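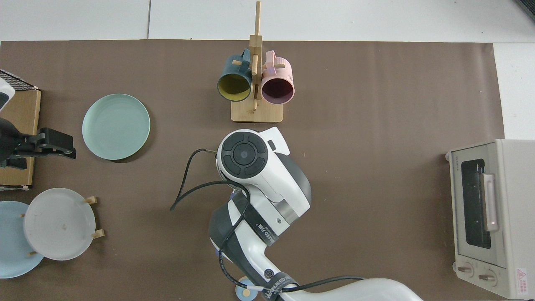
The teal mug and the pink mug on their tree, with the toaster oven keeping them company.

A Small Kitchen Corner, Mostly Plates and Mugs

I've been promising to put up a page about the everyday kitchen things for ages, and now that it's June and the light is good I finally got around to it! Most of these came home piece by piece from Janmont, which used to have a whole back wall of pans and plates (I could have stayed in there until closing, and once or twice I did). The mug tree I picked up at Dradmont for 2 dollars, and I've been pleased with myself over it ever since.

The plates live upright in a little wooden rack. White, pale blue and yellow look so cheerful side by side, and I find I reach for them more when they're standing up than I ever did when they were in a stack. The pot with the blue knob on its glass lid goes with them nicely, I think.

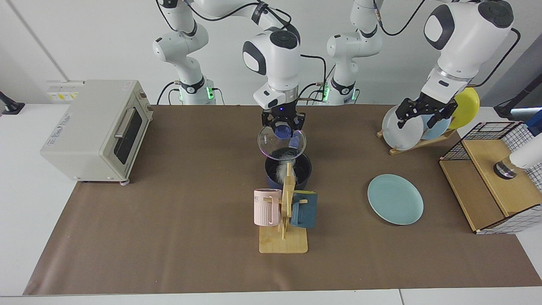

Mugs and a Green Plate

I like a mug that's one color outside and another inside. The teal one has yellow in it and the pink one is dark inside, like plum jam, and they hang by their handles with the openings down.

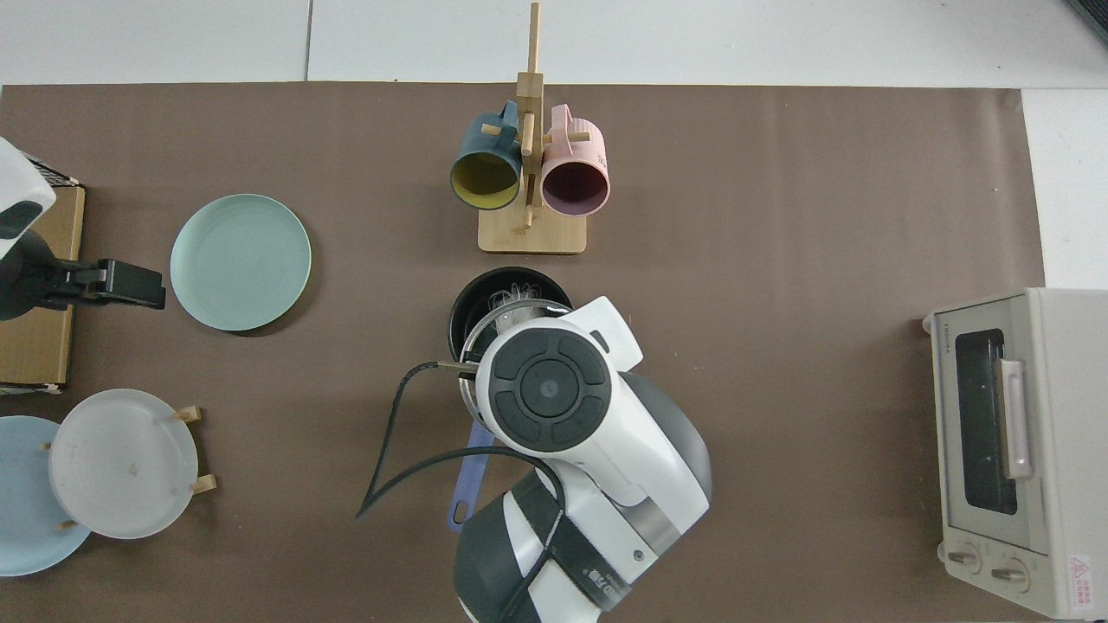
My other weakness is green, and I'd have bought a full set if Flaltirance hadn't stopped at one plate in that shade. It ends up with toast on it most mornings, or whatever is waiting to go in the pot.

Noodles Before Supper

Dry rice noodles, one bundle, on the green plate, with the saucepan out and its lavender-blue handle toward me. My usual way is to bring the water up first, take the pan off the heat, and let the noodles sit with the lid on while I chop scallions and hunt for the sesame oil. 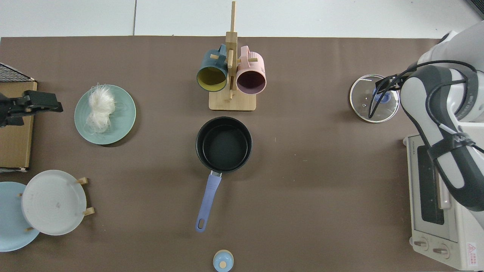 Csonka wrote in to say that thin rice noodles do better in a bowl with hot water from the kettle, and that leaving them in the pan always made them gummy. I'll try it that way next time and add a note under the noodles.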